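Buying the Second Arm First: Speaker Notes

2026-09-07
By Zoi Fragkou
Print this page | E-mail this page

Hi all. Slide one stays up while people find seats - don't rush it!

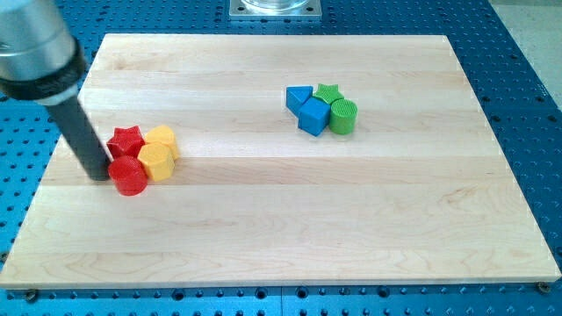
So, money. When we priced the Flusar bench in May I put nearly everything into the arm and left 5 percent for the rest. Big mistake (ask me about shipping, I'm still mad). Tables, bolts, mounting plates, spare tools, blocks - all of it comes out of that same little pot, and mine was gone in 8 days.

Next slide, the two quotes. Dewulf was cheaper up front, Ivard threw in 5 years of service. I went with Ivard and I'd do it again. Pause here, somebody always wants to argue!

Then the Flondden plan. Get the table first, then the arm, and keep a line for stuff that wears out. We're asking for 100 hours of setup time too, and please write that into the budget as real money, your people aren't free.

Skip the lease slide if we're running over. Questions, then coffee.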